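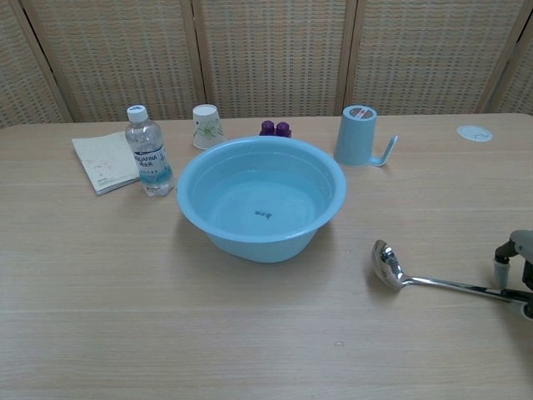

The Back Room at Bakau, March 2023

The blue basin on the long side of the morning, with a little water in it and the rattan-look screen standing behind. I have a soft spot for this corner, and if you have ever come to one of our rolling afternoons you will know it well.

Welcome, or welcome back! For anybody new, Bakau is the room behind Kiều Triệu's shop on Jivden Street in Girnton, where a bunch of us get together to cook, mend, fold paper, and drink a good deal more tea than is sensible. I have been meaning to put up a gallery page for ages. People write to ask what the room is like and what they should bring, and I end up typing the same long email every time (I'm not a short-email person, as my sister will tell you). So I've gathered it all here, with a line or two for each thing, or in some cases quite a few more lines than that. You'll have to forgive me where I wander.

The basin

Kiều bought it for rinsing herbs, and it has since been used for rice paper, for lettuce, for soaking labels off jars, for hand-washing a silk scarf that had met some fish sauce, and once for bathing a very small turtle that belonged to a neighbor's grandson. It gets a proper scrub in between, I promise. I like the light blue against the pale table. There is a bit of dark printing on the inside at the bottom that shows through the water, and it has become the room's own measuring line, in that new helpers are told to fill until the printing is nicely covered and then stop. You want only a shallow layer for rice paper. Any deeper and you're fishing around after the sheet, and by the time you've caught it, it has gone soft and folded over on itself.

The screen

It belongs to Lộc Hầu, who had it in his front hall in the old apartment and had no front hall to put it in when he moved. It came to us "for the summer" and I hope he has forgotten which summer. The woven panels in beige and tan make everything in front of them look calm, even when there's a heap of coats and somebody's bicycle helmet on the other side, and there usually is. It needs to stand in a slight zigzag or it gets tippy. Please don't pull it flat to make more room! Fiachra Duggan did that last August and caught it with his shoulder, and he has been very careful around furniture ever since.

The table

Light wood, pale, with the grain running along it. We wipe it down with a cloth that has been wrung out well, and then with a dry one. We used to keep an oilcloth on it, a busy pattern with lemons, and I was sorry to see that go until I saw how much brighter the room was without it. Diarmuid Hennessy sanded the top for us over a long weekend and would take nothing for it except lunch. If you put down anything hot, use one of the cork mats from the drawer on the left. Hot teapots especially.

The cups

We have gone over to paper cups for big afternoons, the ones with a green leafy pattern on the side, and they get turned upside down until they're wanted so that no dust or stray rice flour gets in. I do know that paper isn't ideal. We have 30 china cups in the cabinet and we use those whenever the group is small enough that two people can manage the washing up between them. If you have a favorite mug at home, bring it along and write your name on a piece of tape.

Water bottles

There is generally a bottle of Aquafina or something like it on the table, with someone's thumb on it more often than not. The tap in the back room is fine for washing but tastes strongly of pipe, so most people carry their own drinking water. Take your bottle home with you at the end, please, or put it in the recycling by the side door. I collected a whole bag of half-finished ones after the New Year party and watered Kiều's lemongrass with them. The lemongrass did very well.

The little booklets

Cream covers, getting soft and grubby at the edges by now. We keep a few of these small books around for jotting things down while we work, and they travel from the table to the windowsill to people's coat pockets and, most of the time, back again. Tài Lưu has the neatest handwriting, so he is the one who copies out anything we want to keep. If you find one at home in your bag, don't be embarrassed, just bring it next time. One went all the way to Portland and came back with a grocery list in it.

Rolling afternoons

These are what the room is best known for, if a room this size can be known for anything. You dip a sheet of rice paper, lay it down, let it sit a moment while it relaxes, and fill it with whatever is going. Mint and perilla, cold noodles, cucumber cut into sticks, shrimp or tofu, a leaf of lettuce to hold it all together. Kiều fills hers very lightly and rolls them tight. Mine come out like little pillows and tend to open at one end. It doesn't matter in the least, and the ugly ones get eaten first so that the handsome ones can go on the plate for visitors.

We made 200 rolls for the Girnton street fair and they were gone before the band had finished tuning up. My hands smelled of mint for two days. If you are planning something on that scale, change the water often, have one person do nothing but dip, and keep the finished rolls from touching each other on the tray or you'll never get them apart again. A damp cloth over the top helps too.

Dipping sauce, as asked for

I get more mail about the sauce than about anything else. Everyone has their own, and I can only tell you how we do it at Bakau. Warm water, sugar stirred in until you can't feel it on the spoon, then lime juice, then fish sauce a little at a time, tasting as you go. Garlic and chili go in last, chopped fine. Lộc likes his with so much chili that we make him a jar of his own and keep it on a separate shelf. For the peanut one, Tài starts with hoisin and thins it with a bit of water from the kettle, and he is cagey about the rest, so you'll need to come and watch him.

Paper days

On the other afternoons the food gets put away and the table is given over to paper. We fold lanterns, make cards, and patch up old books for the school sale. The basin comes out for this as well, as a clean place to rinse paste brushes, and I'd ask you to do that as soon as you put one down. Dried paste takes forever to soak out. Diarmuid runs the book mending. He learned it from a binder called Âu, whose workshop was three doors down from his first apartment, and he still does the corners exactly the way he was taught, with his tongue sticking out a little as he does it.

Tidying up

We start putting things away half an hour before the end, which sounds early until you've tried to get a dozen chatty people out of a warm room. Scraps go in the compost pail. The basin is emptied into the big sink, not the small one (the small one has a slow drain and sulks), then wiped and turned over on the rack. Cloths go home with whoever has a washing machine that week. The screen stays where it is. Last one out checks the kettle is unplugged and gives the back door a good shove, as it likes to look shut when it isn't.

If you'd like to come

The room is open from 2 until 5, and you can turn up at any point in between. It costs $6, which goes on ingredients, and if that's difficult just tell Kiều or don't put anything in the jar, it's quite all right. Bring an apron if you own one and a container with a lid if you would like to carry some rolls home. Children are welcome as long as someone is keeping half an eye on them near the stove.

There's parking behind the shoe repair place, but it fills up, and the walk from the library is a nice one with plenty of shade. Come in through the shop and keep going past the shelves of noodles. You'll hear us.

A few thank-yous

To Kiều, for the room and for her patience with the noise. To Lộc for the screen (no hurry!). To Diarmuid for the table, to Tài for writing things down, and to Fiachra, who carries the heavy rice bags and has fixed the wobbly stool so many times that it must be mostly glue by now. I'm still after a second basin, by the way, the same size if possible, so if you have one sitting in a garage somewhere doing nothing, leave it with Kiều at the counter and tell her it's for the back.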